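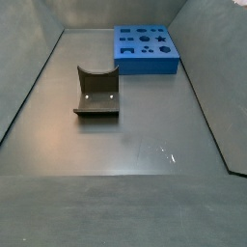 **Why do small repair shops lose track of their spare parts?**

Most of them rely on memory and on paper slips, and both fail when the person who put a part away is not the person who needs it next.

## Spare Parts Storage in Small Repair Shops

Prepared by Zoila Quintero, Arnulfo Usuga and Jianhua Cao
Course advisor: Yolanda Lozano
April 2022

### 1. Purpose

This report examines how small appliance repair shops in the Kolunach district store, label and find spare parts. The district was chosen for its large number of independent shops, few of which use inventory software.

### 2. Method

The team visited 11 shops and interviewed the owner or senior technician at each. Six of the shops agreed to keep a search log, in which staff wrote down every part they looked for and whether it was found within five minutes. The logs contain 629 searches in total. Shops are identified by name only where the owner gave written permission.

### 3. Findings

Of the 629 logged searches, 37 ended with the shop ordering a part it already owned. The duplicate was usually discovered later, when a shelf was cleared or a similar job came in. Owners tended to describe these orders as a minor cost, although the delay to the customer was often several days.

Labeling practice differed widely. Drindelari Appliance Service stores parts by manufacturer, which suits its warranty work but separates hinges and brackets that fit more than one model. Trillari Repair stores parts by type and writes the date of arrival on each bin. Its technicians reported fewer failed searches, and the log supports this - though the shop also carries a smaller stock.

Parts removed from scrapped machines were the hardest to trace. They arrive without packaging or part numbers, and in most shops they go into a mixed drawer. Leidy Villca, who manages the Niazi workshop, has staff tag each salvaged part before the old machine leaves the building.

### 4. Limits of the Study

The logs were kept by the shops themselves, and entries were thinner on busy days. The team did not verify individual searches. Two shops changed their shelving during the logging period, and their results were kept in the total.

### 5. Recommendations

1. Tag salvaged parts at the time of removal.
2. Store parts by type first and manufacturer second.
3. Check the mixed drawer before placing any order.

A copy of the blank search log is available from the department office on request.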